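4. First Night: Setting Up the Bandara Dehumidifier

You have carried 17 kilos of appliance down the basement stairs. The hard part is over, apart from the hose.

4.1 Stand the unit upright and leave it alone until morning. The oil in the compressor needs to settle. So, probably, do you.

4.2 Push the tank in until it clicks. A tank that has nearly clicked counts as a tank that is out.

4.3 Plug straight into a wall outlet.

CAUTION: No extension cords. Yes, including the good one.

4.4 Hold MODE until the light turns green, then set the humidity to 53 percent. Lower settings are available to anyone who enjoys paying for electricity.

NOTE: Error 436 means the filter is in backward. The arrow on the filter points toward the wall, a choice Dilruba Howlader in our Piremstead office has asked us to stop apologizing for.
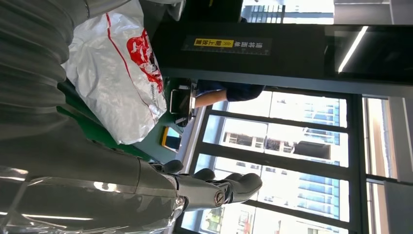
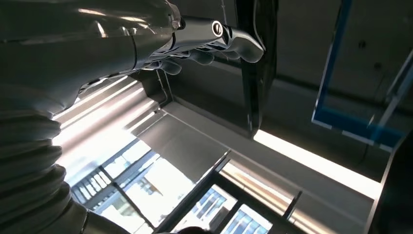
4.5 For continuous draining, fit the hose to the rear outlet and run it downhill to a floor drain. Water has not yet agreed to go uphill.

4.6 Empty the tank anyway before you attach the hose. See section 5 for towels.

4.7 Rinse the filter every 160 hours of running time and let it dry completely before putting it back.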